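Looking after a wooden table

Updated 2024-09-06

Most marks on a wooden table come from small things left too long: a mug, a damp cloth, a plant pot with no saucer. Wipe spills when they happen and you will have little else to do.

Find out the finish first

Put a drop of water on the underside. If it soaks in and leaves a dark spot, the wood is oiled or bare. If it sits in a bead, there is varnish or lacquer on top. Oil will not get through varnish and only leaves it sticky.

Daily cleaning

Use a well-wrung cloth and a little washing-up liquid. Go with the grain, then dry with a second cloth. Keep spray polish off oiled wood. Scouring pads will dull any finish.

White rings

A white ring is moisture in the finish and will often fade in 2 or 3 days. If it doesn't, lay a dry cotton cloth over it and pass a warm iron across for a few seconds, no steam. Lift the cloth and look before you go again.

Black rings

These have gone into the wood itself. Sand lightly with fine paper, wider than the mark, and re-oil.
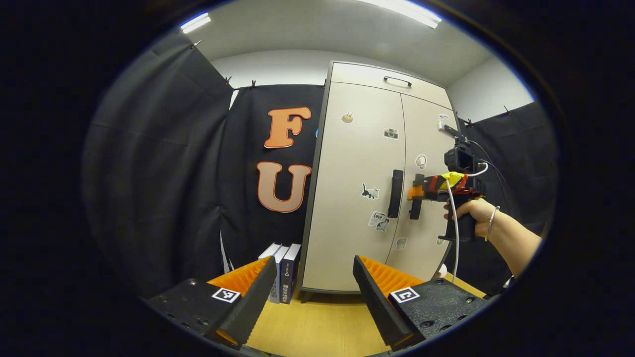

Oiling

Do this twice a year. I do ours in early autumn and again in December, before the table gets its heaviest use. Clear the top and put the oil on thinly with a lint-free cloth. Leave it for 13 minutes and wipe off everything that hasn't gone in. A second coat can go on the next day. I use the plain Pudus oil from Vullham, but any food-safe table oil will do.

Oily rags can catch fire on their own if left in a heap. Spread them flat outdoors until they are stiff, or soak them in water before they go in the bin.

Wobbly legs

Check the bolts before you put card under a foot. They work loose when the heating comes on.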